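Subject: Re: [handheld-practice] Draft section 2, soft items and the work surface
Date: 2025-09-16
List: handheld-practice

Hello all,

I read the draft two times and I have some remarks from our side at Drerska. I put them under the quoted parts.

> 2.1 The operator shall place all items on a flat and rigid
> surface before the recording starts.

I would prefer "stable" in place of "flat and rigid". We record in normal homes, and people there put things on beds and sofas. In July we compared 83 recordings made on soft surfaces with our usual table work. In 19 of them an item rolled when the jaws touched the surface next to it. This is a number we can live with, but the operator must then write "item moved" in the log and not correct it by hand during the recording.

> 2.2 Fresh food shall be separated from textiles by a cover.

I agree fully. Please add that the cover must be larger than the area where the items lie. The Ulton group uses a thin plastic sheet, and we do the same. Thin plastic makes folds, and a fold can hold a round fruit in its place, so the sheet should not be smoothed between two attempts.

> 2.3 Where two grippers are used, both shall be visible to
> each other's camera at the start.

Is "visible" enough? For us it is important that the jaws are open and that the finger pads are clean. I propose: "Both grippers shall be in view with the jaws open." If only a part of the second gripper is in view, I would accept it.

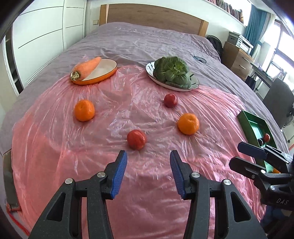 Fig. 1: Two-gripper work with fruit and vegetables on a covered bed. The left one has the jaws open toward an apple.

> 2.4 Dishes and trays shall be empty at the start, unless the
> task sheet says otherwise.

Here I don't agree. Almost all task sheets from Lowther say otherwise, so the exception becomes the rule. Could we write only that the start condition of each dish must be given in the task sheet?

One small question about the annex: the term "finger pad" is used there, but section 2 says "contact pad". In Flokora's template it is "finger pad" also, so I suggest we keep this one everywhere.

I can prepare the changed text for 2.1 and 2.4 if the editor wishes so.

With kind regards,
Drerska, recording group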